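Ticket 186: Left arm drifts off the dish rack after re-homing
Status: open (again)
Opened by: Oluwaseun Adebisi
Project: Hurnen, two-arm bench build
Priority: low, according to everyone who isn't me

Symptom
Left arm homes fine, reports fine, then arrives beside the plate instead of at it. Right arm behaves impeccably and I have started to resent it. Worse the longer the session runs. Controller is the Vedeck board, firmware as supplied, config copied from the Pernis build with the joint limits changed.

Tried so far
1. Power cycled both arms. Felt productive. Changed nothing.
2. Swapped the left and right USB leads. The fault stayed with the left arm, so the leads are innocent and I owe them an apology.
3. Re-ran the joint calibration with 30 poses. Better for one session, then back to its old ways.
4. Tightened the left mounting plate on the rail. One bolt took a good half turn, which I would rather not discuss.
5. Dropped the speed limit to 700. It now misses more slowly.

Views of the bench for Groen, who asked what the arms have to reach:
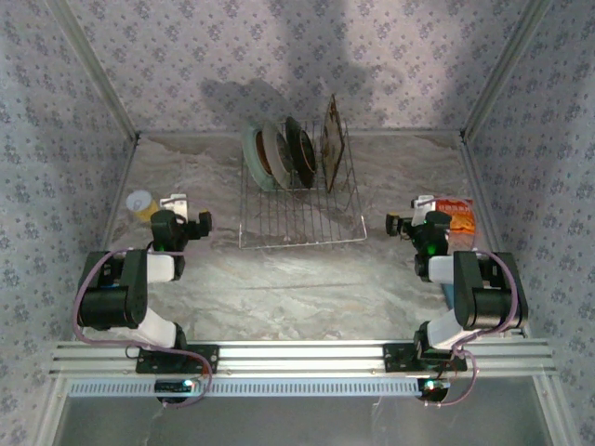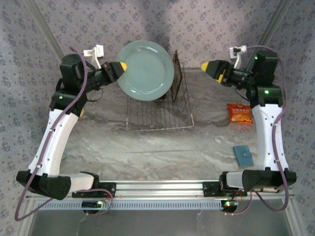 Ticket 186, left and right arms on the rail, dish rack at the back. First view has four items in the rack; second has the left gripper at the rim of the plate.

Reply from Groen
Your purple cables loop down the outside of both arms. Is there enough slack at full reach? If the left one pulls tight it will drag the wrist, and the calibration will swear blind that all is well. Also check the camera mount on that wrist. Mine worked loose and I spent a weekend blaming the software.

Reply from Oluwaseun
Camera mount is solid. Cable is a fair cop: with the power off I can feel it tug when I move the elbow out by hand. Gave it more slack and clipped it further back. Ran the rack routine again with the patterned lining still up, as I'm not re-hanging that for anybody.

Result: offset at the rim down to 2 mm. It was enough to miss the plate entirely before.

Still to do
Repeat calibration with the cable in its new position.
Mark the bolt heads with paint pen so I can see if they move.
Put the speed back up, once I've stopped flinching.

Leaving this open until it survives a full evening.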